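Wie kommt das Muster auf den Stoff?
Wissen für Kinder ab 8 Jahren
Text: Yavuz Tuncer, fachliche Durchsicht: Anong Ruangrit
Stand: 22. April 2025

Bettlaken, Vorhänge, Tischdecken und Kleider tragen oft ein Muster. Ein Muster besteht aus Formen, die sich auf einer Fläche wiederholen. Bei Stoffen kann es auf verschiedene Weise entstehen: durch Weben, durch Sticken, durch Färben oder durch Drucken. Dieser Text erklärt vor allem das Drucken. Schwierige Wörter stehen am Ende noch einmal mit einer Erklärung.

Was ein Stoff ist

Ein Stoff besteht aus Fäden. Die Fäden bestehen aus Fasern. Eine Faser ist sehr dünn und reißt leicht. Werden viele Fasern zusammengedreht, entsteht ein Faden, der auch Garn heißt. Das Zusammendrehen nennt man Spinnen.

Fasern können aus der Natur kommen. Baumwolle wächst als weiße Haare an den Samen der Baumwollpflanze. Leinen wird aus dem Stängel der Flachspflanze gewonnen, Wolle aus dem Fell von Schafen. Seide stammt aus den Kokons der Seidenraupe. Andere Fasern werden in Fabriken hergestellt. Polyester zum Beispiel wird meistens aus Erdöl gemacht. Die Masse wird geschmolzen und durch sehr feine Düsen gepresst.

Auf dem Webstuhl werden die Fäden gekreuzt. Die Kettfäden sind der Länge nach gespannt. Der Schussfaden läuft quer dazu, abwechselnd über und unter den Kettfäden. Ein gestrickter Stoff ist anders aufgebaut, er besteht aus Maschen. Deshalb lässt er sich stärker dehnen.

Gefärbt oder bedruckt

Beim Färben liegt der ganze Stoff in einem Farbbad und nimmt überall den gleichen Farbton an. Beim Drucken kommt die Farbe nur an bestimmte Stellen. Häufig wird beides verbunden: Zuerst wird der Stoff einfarbig gefärbt, danach wird ein Muster aufgedruckt.

Blumen gehören zu den ältesten Motiven. Ein Motiv ist die einzelne Form, aus der das Muster zusammengesetzt wird. Blüten und Blätter haben einen praktischen Vorteil: Sie dürfen verschieden groß sein und in jede Richtung zeigen. Die Lücken dazwischen lassen sich mit Ranken oder kleinen Knospen füllen.

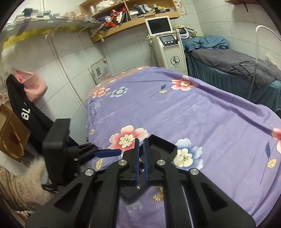 Lila Bettlaken mit Blumenmuster.

Der Rapport

Ein Muster wird nicht für die ganze Stoffbahn gezeichnet. Gezeichnet wird nur ein Stück, das sich immer wieder aneinandersetzen lässt. Dieses Stück heißt Rapport. Man spricht das Wort „Rappor“ aus, das t am Ende bleibt stumm.

Damit keine Naht zu sehen ist, muss der rechte Rand des Rapports genau an den linken passen und der obere genau an den unteren. Ragt eine Blüte rechts über den Rand hinaus, wird der fehlende Teil links wieder eingesetzt.

Liegen die Rapporte gerade nebeneinander, spricht man vom geraden Rapport. Beim versetzten Rapport ist jede zweite Reihe um eine halbe Höhe verschoben. Dadurch fällt die Wiederholung weniger auf. Blumenmuster werden oft versetzt angelegt.

Vier Druckverfahren

1. Modeldruck
Ein Model ist ein Stempel, meistens aus Holz. Das Muster steht erhaben auf der Unterseite. Der Model wird in Farbe gedrückt, auf den Stoff gesetzt und mit einem Hammer oder der Faust festgeklopft. Kleine Stifte an den Ecken zeigen, wo der nächste Abdruck beginnt. Für jede Farbe ist ein eigener Model nötig.

2. Siebdruck
Ein feines Gewebe wird auf einen Rahmen gespannt. Wo keine Farbe hindurch soll, ist das Gewebe abgedichtet. Mit einer Gummileiste, der Rakel, wird die Farbe durch die offenen Stellen gestrichen. Auch hier braucht jede Farbe ein eigenes Sieb.

3. Rotationsdruck
Das Sieb ist zu einer Röhre geformt. Die Farbe befindet sich im Inneren und wird nach außen auf den Stoff gepresst. Die Röhre dreht sich, während der Stoff darunter hindurchläuft. Der Umfang der Röhre bestimmt, wie lang der Rapport sein kann. In der Lehrdruckerei Bretar läuft eine Maschine, die mit 4 Röhren druckt. Für das Blumenmuster „Yaman“ wurden dort im Mai an einem Tag 3912 Meter Stoff bedruckt.

4. Digitaldruck
Ein Drucker sprüht winzige Farbtropfen auf den Stoff, ähnlich wie ein Tintenstrahldrucker auf Papier. Siebe und Stempel entfallen. Das Muster liegt als Datei auf dem Computer. Das Verfahren eignet sich für kleine Mengen und für Muster mit sehr vielen Farbtönen.

Warum die Farbe in der Wäsche bleibt

Frisch gedruckte Farbe würde sich beim Waschen teilweise lösen. Sie muss fixiert werden. Das geschieht meistens mit heißem Dampf oder heißer Luft. Manche Farbstoffe verbinden sich dabei fest mit der Faser. Sie heißen Reaktivfarbstoffe und werden oft für Baumwolle verwendet. Pigmente dagegen sind feste Körnchen. Sie dringen nicht in die Faser ein und werden mit einem Bindemittel auf ihr festgeklebt.

Nach dem Fixieren mit Reaktivfarbstoffen wird der Stoff gründlich gespült. Dabei wird überschüssige Farbe entfernt. Eine kleine Menge kann trotzdem zurückbleiben. Neue, kräftig gefärbte Stoffe wäscht man deshalb beim ersten Mal getrennt von heller Wäsche.

Ein gedrucktes Muster lässt sich oft an der Rückseite erkennen. Dort ist es häufig blasser als auf der Vorderseite. Bei einem gewebten Muster sind die farbigen Fäden auch hinten vorhanden, manchmal mit vertauschten Farben.

Auf einer gewölbten Fläche wirkt ein Muster anders als auf einer ebenen. Die Motive am Rand der Wölbung erscheinen schmaler, weil man schräg auf sie blickt. In einer Falte verschwindet ein Teil des Rapports ganz. Musterzeichner hängen ihre Probestücke daher auf oder legen sie über einen runden Gegenstand, bevor der Druck beginnt. 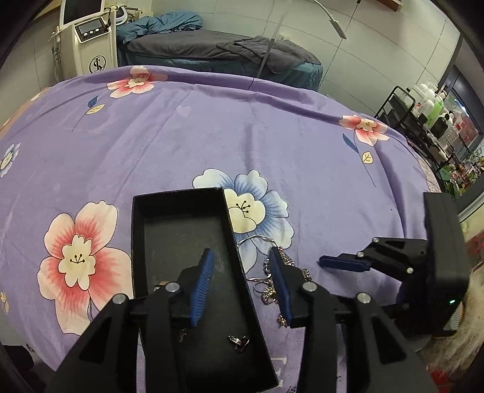

Versuch: Ein Rapport aus Papier

Du brauchst ein quadratisches Blatt Papier, einen Bleistift, Buntstifte, eine Schere und Klebeband.

Schritt 1: Zeichne eine Blume in die Mitte des Blattes. Sie darf den Rand nicht berühren.

Schritt 2: Schneide das Blatt senkrecht in zwei gleiche Hälften. Vertausche die linke und die rechte Hälfte. Klebe sie auf der Rückseite zusammen.

Schritt 3: Schneide das Blatt nun waagerecht durch. Vertausche oben und unten und klebe wieder. Die Teile der Blume liegen jetzt in den Ecken.

Schritt 4: Zeichne in die leere Mitte weitere Blüten und Blätter. Der Rand bleibt wieder frei.

Schritt 5: Kopiere das Blatt mehrmals und lege die Kopien Kante an Kante. An den Ecken setzt sich die erste Blume wieder zusammen.

Wörter zum Nachschlagen

Fixieren: Farbe auf dem Stoff haltbar machen.
Garn: Faden aus zusammengedrehten Fasern.
Model: Stempel für den Stoffdruck. Es heißt „der Model“.
Motiv: einzelne Form in einem Muster.
Rakel: Leiste, mit der die Farbe durch das Sieb gedrückt wird.
Rapport: Stück eines Musters, das sich wiederholt.

Weiterlesen

Im Textilmuseum Brilgate sind 670 alte Druckmodel ausgestellt. Einige davon dürfen in der Werkstatt benutzt werden.
Nächstes Thema in dieser Reihe: Wie ein Reißverschluss schließt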